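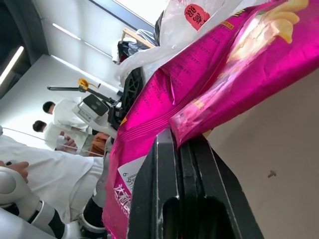 Filed under: Talks & Handouts

Good evening, everybody, and thank you to Georges Semaan for the kind introduction (longer than my talk, I think!). I want to spend our time on snacking between meals, and I promise I'm not here to scold anyone.

When I was growing up in Punwood we ate at noon and at six, and in between there was my grandmother's bread drawer — always a little bit open. Pause here, let people share theirs.

Then the food diaries. We had 39 people keep one through July, and 35 handed them back. Read Facundo Gaete's page aloud, he said it was fine. Most of the nibbling came late in the afternoon, mine included.

Ask who ate on the drive over. Then questions, and please take a handout by the door.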